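ok finally home from the Drinen card, thread on the women's 145 fight before I forget everything. typing fast, sorry

Ornella Bassi by rear naked choke, round 3. Nobody in my section had her winning that. Me included

First round was all Annag Aitken. Jab, jab, low kick, repeat. Bassi's lead leg was bright red by the horn 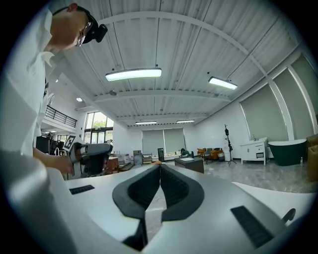
and her corner (Jenitz guys) kept yelling for the clinch and she just would not go. Ate 7 clean right hands, I rewatched on the bus

Round 2 closer. Bassi gets a takedown late, does nothing with it, but you could see Aitken didn't like being on her back. 19-19 for me if you're being generous with that one. Two of the judges had it 20-18 Aitken

Ref was Þorgeirsson btw. Very good all night, let them work, no silly standups

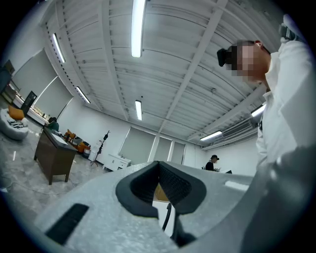 Gripper, close up.

Round 3 - Aitken throws the same kick for the hundreth time and Bassi finally catches it. Dumps her, half guard, knee slice, back. Hooks in before Aitken even gets her hands up

Tap was instant. Crowd went nuts, guy behind me spilled a full beer down my jacket

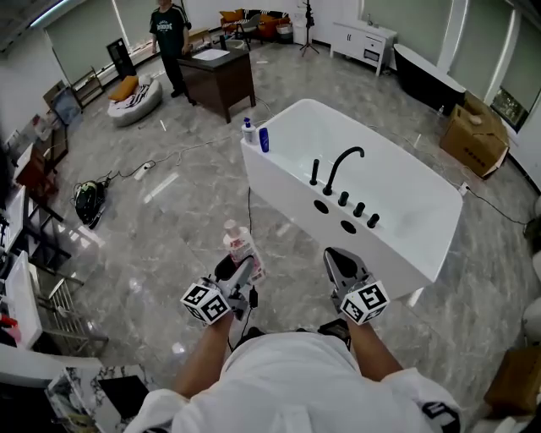
Issue 217

Where does Bassi go now? Aromdale have the belt and they've been ducking this division since October. Make the fight. Five rounds, no catchweight nonsense

Aitken will be fine. She won most of that fight. Needs to set up the kick with somthing, anything, and she needs a real wrestling camp before she takes another grappler

Oh and tickets were 200 for the floor and you couldn't see past the camera guy. Sit in the upper bowl, trust me

More tmrw on the flyweights - that decision was a robbery and I have notes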